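Zhuoran Long had the night shift at Strachan on Tuesday, which meant sealing plates. The robot was supposed to do it. The day crew had taught it for 10 weeks, and Linex had sent a man twice.

She sat on the stool with her coat on and started the run.

The arm came down beside the sealer and stopped. The tray was out. Two plates waited on their stands.
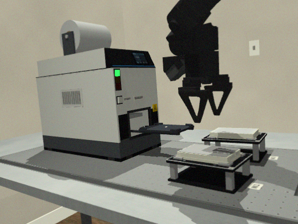

The sealer with its tray out, green light on.

"Go on," she said.

It went on. It took the first plate, put it down a little crooked, lifted it and set it straight. Her mother in Mamarberg had asked on Sunday whether the thing could fold sheets yet. Zhuoran had said it couldn't carry a cup of tea across a room.

The sealer pulled the tray in. She wrote 4 minutes in the log. By hand she did one in less than that, but there were 191 to go, and her wrists hurt. She took off her coat.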